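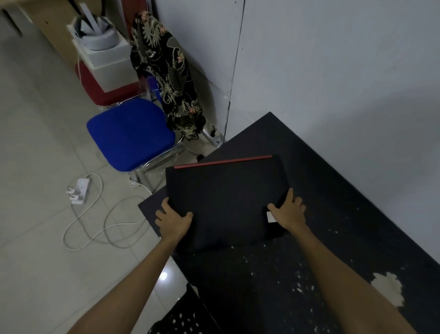 Figure 1. Closed laptop on the dark table.

Home Department Courses Student Projects Staff Contact

Sutcombe School of Media and Communication
Final Project Report, Advertising Practice
Sung or Spoken? Brand Recall in Short Radio Advertisements for a Furniture Retailer

Submitted by: Mitali Sarkar and Nuwan Khondokar
Supervisor: Kumudini Kumarasinghe
Date of submission: 10/22/20

1. Background

The sung jingle was for many years the usual way to end a radio advertisement in this country. It has lost ground to the spoken end line, often read over a short piece of music. Agencies tend to explain the change by saying that listeners find jingles old-fashioned. The authors wished to find out whether a sung ending still helps a listener to remember the name of the advertiser, whatever the listener may think of it.

The project was carried out with the agreement of Drostden, a furniture retailer with a single showroom, and its advertising agency, Begum. The agency supplied a script which had been prepared for a spring campaign and withdrawn in April when the showroom closed. Neither party paid for the work or asked to approve the findings.

2. Aims

The main aim was to compare recall of the advertiser's name after a sung ending and after a spoken one. A further aim was to record what listeners said about the tone of each version, and whether those who disliked a version were less likely to remember the name.

3. Material

Two versions of one advertisement were produced. The script, the voice and the sound effects were the same in both. In Version A the last line was sung by Sun-ja Lim, a student in the music department, to a short rising tune written for the purpose. In Version B the same words were spoken by the actor who had read the rest of the script, over a held piano chord.

The first recording of Version A was rejected at the supervisor's request. The singer had been placed too far forward in the mix, and the ending was plainly louder than the body of the advertisement. A second mix was made by Imtiaz Bepari, and the levels of both versions were then matched by ear and by meter.

Each version was placed in a short programme of speech and music, between advertisements for other products. One of these was for Astex, a floor cleaner, and had a sung ending of its own. The authors return to this point in section 6.

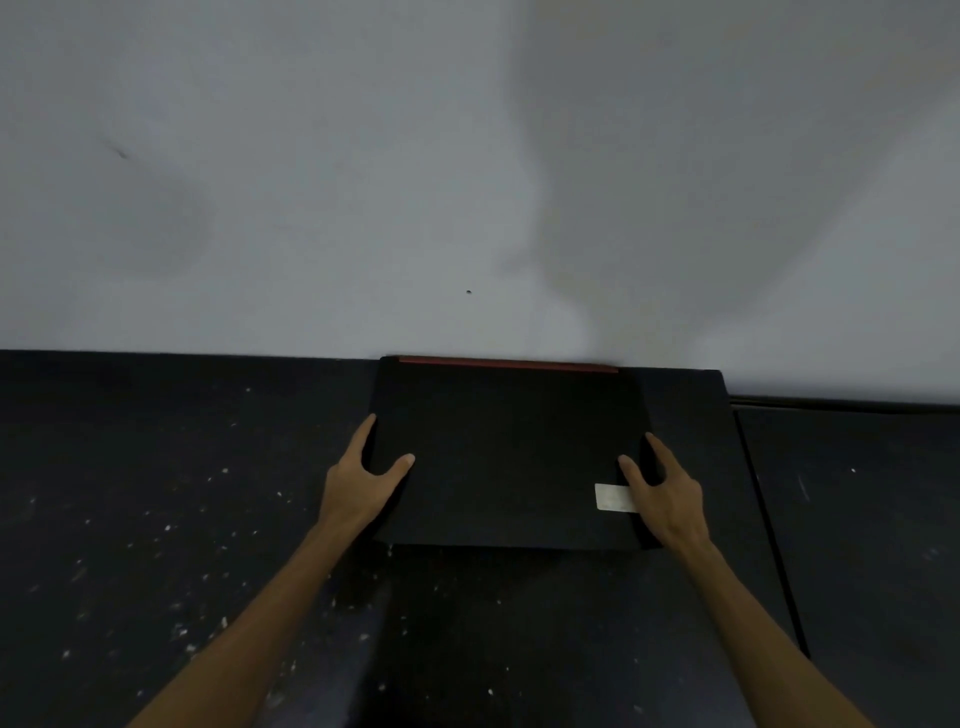

Figure 2. White wall and dark surface.

4. Method

The study had 60 participants, all adults living in or near Sutcombe. They were divided evenly between the two versions by drawing lots. Participants listened at home through a link sent by e-mail and were told that the study concerned local radio in general. They were not told that they would be asked about advertising.

A first questionnaire followed directly after the programme. It asked for any advertisers the participant could name, and then for comments in the participant's own words. A second questionnaire was sent 7 days later and asked only for the names. Participants who had looked up the retailer in the meantime were asked to say so, and their second answers were left out.

The written comments were divided into separate statements, giving 199 in all. Each statement was marked by both authors as favourable, unfavourable or neutral. Where the authors disagreed, the supervisor decided.

5. Findings

5.1 Recall

In the first questionnaire there was little to separate the versions. Most participants in each group named Drostden, although the spelling varied a good deal and any version that could be recognised was accepted. In the second questionnaire the group that had heard the sung ending did clearly better. Several participants in that group wrote out the last line in full – a thing they had not been asked to do.
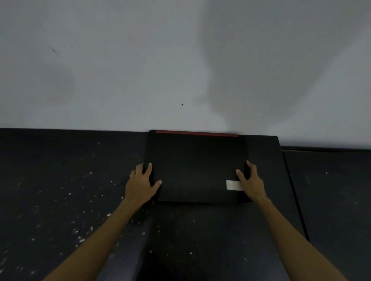 The spoken version suffered from a particular kind of mistake. A number of participants remembered a furniture advertisement but gave the name of a different shop, usually a larger one. This mistake was rare among those who had heard the tune.

5.2 Opinion

The comments ran the other way. Version B attracted more favourable statements and was described as "calm", "clear" and "more up to date". Version A was called "cheesy" more often than anything else, and one participant wrote that it "belonged to my gran's kitchen radio", though this was marked as favourable after some discussion. Dislike of the sung ending did not appear to reduce recall. Participants who complained of the tune remembered the name as well as those who had enjoyed it.

6. Limits of the study

The groups were small and the results should be read with care. Participants listened once only, whereas a real campaign depends on repetition, and it is possible that a tune which is tolerated once would become tiresome after a fortnight.

The presence of a second sung ending in the programme was an error of planning. Some participants who heard Version A may have been reminded of one tune by the other, and two of them joined the name Astex to the Drostden melody. A future study should use neighbouring advertisements with no singing.

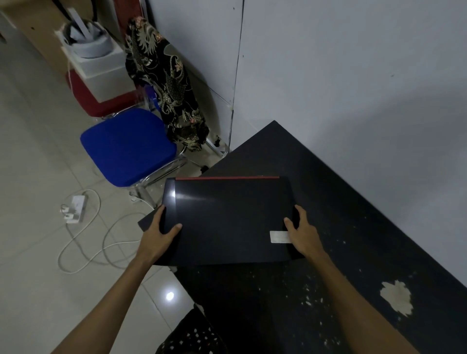
Figure 3. Laptop held at both sides above the black tabletop.

7. Recommendations to the agency

The authors suggest that Begum keep a sung ending for the retailer's next radio campaign, but in a shorter form than the one tested. The agency may also wish to try a version in which the name alone is sung and the rest of the line is spoken. This was considered for the present project and dropped for lack of studio time.

Where the aim of a campaign is to improve the standing of a name already well known, the spoken ending would seem the safer choice.

8. Acknowledgements

The authors thank their supervisor for her advice on the questionnaires, Sun-ja Lim and Imtiaz Bepari for their work on the recordings, and the staff of Begum for the use of the script. The recordings and the blank questionnaires are kept in the department office and may be heard or consulted on request.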